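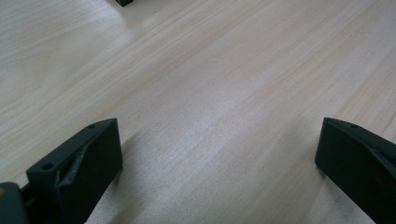

Fig. 1. Fingers open over the table, with nothing held between them.

Home | Unit outline | Notes | Labs | Readings | Contact

Week 4 notes: collecting demonstrations by hand
Dorottya Gulyás

These are the notes I talked from, tidied up a bit, with the bits I forgot to say put back in. Have them open when you do the lab sheet. If you missed the session you should still be able to follow, though the whiteboard drawings are gone for good (sorry, I was too quick with the cloth).

Where we left off

Last time we had a learner that takes in a picture and puts out a small movement: a shift in position, a bit of turning, and how far open the fingers should be. We trained it on the set I gave you and it did all right. This week you make your own set, and I think it's the part of the course where people change their minds the most about what's hard.

We use the hand-held gripper. You hold it, you do the task, and the camera on the tool records what the tool would see. Have a look at Fig. 1. Both fingers are in view, low down, one each side, and nearly everything else is tabletop. Get used to that view! It's all the learner ever gets. It doesn't know where your shoulder was, or that you'd already spotted the part you were going for.

Look at the top edge too, a little left of the middle. There's a sliver of something small and black there. You couldn't tell me what it is from that one picture, and neither can the learner. I'd like you to keep asking yourself this while you collect: from this view alone, would I know what to do next? If the answer is no for a long stretch, you're teaching it to guess.

What counts as one example

I got muddled about this in the lecture, so let me have another go. We use two words:

Episode – one whole try at the task, from the moment you start recording to the moment you stop.
Step – one picture and the movement that goes with it.

The group target is 100 episodes. The learner trains on steps, so people get excited when they see how many steps they've got, but steps from the same episode look very much like their neighbours. If you start every episode from the same spot, you can have 3000 steps and still have shown the learner hardly anything. Spread your starts out. Come in from the left, come in from the far side, start high, start low.

The same goes for how you split the data. Split by episode. Please, please don't shuffle all the steps together and then cut off a test set, or you'll be testing on pictures that are next-door twins of the training ones. Your score will look lovely and it won't mean a thing.

Moving the tool

Go slower than feels natural. Most of us reach fast and then fuss at the end, and the recording gets a blurry middle and a long dithery finish. Try for one steady speed all the way in.

Open the fingers before you get close, and leave them open until you mean to close them. Little nervous squeezes on the way in are the most common fault I see, and the learner will copy every one of them.

Keep both fingertips in view. We work out the opening from the picture, so a sleeve or a cable across one finger spoils that stretch. Tie the cable back with the loop on the handle.

Don't throw out an episode just for a wobbly approach. If you drifted off line and came back, keep it – the coming back is worth a lot. A learner that has only seen perfect reaches has no idea what to do when it's a finger's width off. Bin it if you dropped the tool, stopped to talk, or changed your mind about which part you wanted.

Light and grain

Pale wood is trickier than it looks. In Fig. 1 the middle of the table is bright enough that the grain nearly washes out, and down between the fingers you can see the lines well. The grain is handy for working out how the tool has moved from one picture to the next. Where it fades, you've got less to go on. Check this at your own bench before you start, and turn the lamp if you need to.

Watch for the finger's shadow as well. There's a soft one beside the left finger in the figure. I don't mind shadows, but I do mind all your episodes having the same one, so move the lamp a few times through the set.

Naming and notes

Benches are called Vollitz, Wernis, Moen and Skeso, same as in the lab booking. Put the bench name first in the folder name, then your group, then the episode number. Write one line per episode in the log: start position, lamp position, kept or binned. Do it as you go. I've tried filling mine in afterwards from memory and it was rubbish.

To hand in

Your episodes, your log, and a write-up of no more than 2000 words. I want to read what you'd do differently with another afternoon at the bench. Include one episode you argued about in your group and tell me who won.

Reading for next time is the chapter on drift, up to the end of the worked problem. Skip the proof if it's giving you grief, we'll do it together.

Contact: Dorottya Gulyás, via the unit page | © Dorottya Gulyás | Back to top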